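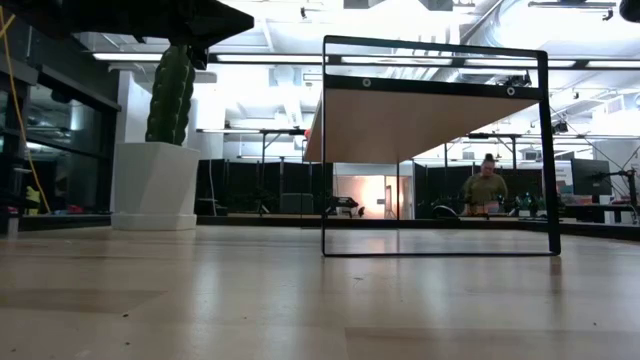 Potted cactus and a little black-framed stand on the tabletop.

I have a new obsession and it is sourdough rye, so if you came for anything else today I can only apologise and point you at the list at the bottom of the page!

I should say that I'd baked white bread for years and thought I more or less knew what I was doing. Then in August I spent a week in Trosedell, and the bakery by the bus stop was selling these squat, dark, nearly black loaves that weighed as much as a house brick. I bought one because the queue was long and everyone in front of me was buying one. I ate the first slice standing outside with no butter, no plate, nothing, and then went straight back in for a second loaf to take home. It was sour and a bit sweet and it tasted of malt, and it kept for nine days in a paper bag. Nine days! My white loaves are only good for toast by the second morning.

So I came home and started trying to make it, and the first thing I learned is that you can forget nearly everything you know about kneading. Rye doesn't want it. There's very little of the stretchy stuff you get with wheat, and the dough (if you can call it a dough, it's closer to wet cement) just sticks to your hands, your sleeves, the tap and the dog. Use a spoon. Use a big spoon, and keep a bowl of water next to you to dip your hands in for the shaping, which takes about a minute and is mostly patting.

The starter was easier than I'd feared. I fed some of my white one with wholegrain rye flour three times over a day and a half and it went wild. Rye starter smells lovely too, like apples and a bit like beer. I keep mine quite stiff now, and I've named it Kenum, after a make of lawnmower my granddad had that also took ages to get going on cold mornings.

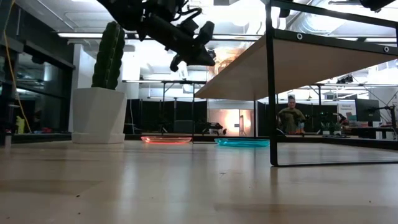 The flour matters a lot more than I expected. I started with an ordinary supermarket bag and the loaves were fine, a bit grey and dull. Then I ordered a sack of coarse dark rye from Mikley, which is a tiny mill with a website that looks as if it was made in 1998, and the difference was huge. You can smell it when you open the bag. It soaks up more water as well, so my first go with it came out with a crack right along the top and a dry stripe down the middle. I've settled on 459 grams of flour to a tin, plus the starter, salt, a big spoonful of black treacle and a handful of sunflower seeds. Water I now do by eye. It should just about slump off the spoon if you give it a shake.

Then you smooth the top with a wet hand, dust it with flour and leave it alone until it has risen to just below the rim and little holes start to show through the flour. I love this bit. The top goes all cracked like a dried-up pond. In my kitchen that's three hours when the heating is on and most of an afternoon when it isn't. If you wait until it's domed up over the tin you have waited too long and it'll sink in the oven, and I've eaten enough sunken loaves to tell you they're still very nice with cheese.

I bake it very hot to begin with and then turn it right down and let it go for ages. And then comes the truly awful part: you mustn't cut it. You really mustn't, not for a whole day. I ignored this the first two times and the bread knife came out looking as though I'd been using it to mix glue. By the next day the same bread slices beautifully, thin as you like, and the flavour has gone from just sour to something much rounder.

What do I put on it? Salted butter and radishes. Smoked mackerel. Peanut butter and honey, which sounds wrong on a sour bread and is brilliant. A boiled egg with far too much pepper. I've also been drying the ends in a low oven and crushing them up with brown sugar to go over stewed apple, and that might be better than the bread.

Next I want to try the scalded kind, where you pour boiling water over part of the flour and leave it overnight to go sweet. There's a recipe for it in an old baking book called Hou that I found in a charity shop, with someone's pencil notes all down the margins, mostly saying "more salt". I've got the caraway seeds in already and half a sack of flour left, so I'm starting tonight!

Recent posts
43 jars of marmalade and where I put them
Is it worth buying a proper bread knife?
Trosedell in the rain: walks, cake, more cake
My windowsill herbs, an update
A very slow onion soup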